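Bags are still the hard part

Every few months a reader writes in to ask when there will be a machine that puts away the groceries. The short answer has not changed much since our February issue. Machines are good at boxes. They are fair at bottles and cans. Plastic bags remain a problem, and a lot of household work and packing work involves plastic bags.

Marlies Aigner has spent the past year at Halvorsen on this one job. Her group wants a gripper that can take hold of a thin bag, lift it clear of whatever it is lying on, and let it go where it is wanted. A box has the same shape before and after you touch it. A bag changes shape as soon as a finger brushes it, and a clear bag also confuses the camera, which sees the shine on the film and has trouble telling where the edge is. 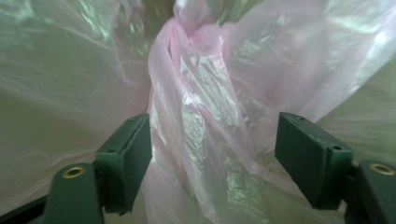 Pink bag between the gripper fingers, with more thin film behind it.

People handle this by feel. You rub the film between thumb and finger and know at once whether you have one layer or two. Most grippers can't do that. They close, and they may have caught both sides of the bag, one side, or the sheet underneath as well. Aigner keeps a log of attempts with bags of different weights. Of the last 1000, the software made a usable pick in 566. That is better than last year and still a long way from what a packing line would accept.

Hubert Schwaiger runs the packing floor at Pralport and has looked at several of these systems. He says he would take a slow machine over one that needs a person standing next to it. At present his staff open and fill every bag by hand, and he has no plans to change that this year. He did put in a machine for stacking cartons, and he is happy with it.

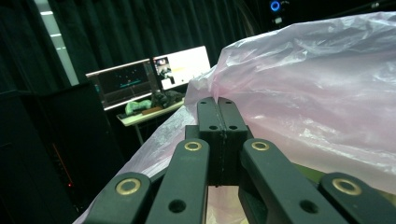

Closed jaws at the edge of the bag, with the desk and monitors beyond.

The home is harder again. A packing line uses the same bag all day. A kitchen has bread bags, freezer bags, trash bags and the thin ones from the produce aisle, some of them knotted. Annelies Sutter, who works with Aigner, thinks lining a trash can is a fair test, because it means finding the opening, spreading it and pulling it over a rim. Her group has not tried it yet. Twisted necks come first.

Aigner will speak at the Flarkham meeting and plans to show the log in full, misses included. Questions for her can be sent to Mathias Pfister at the newsletter desk.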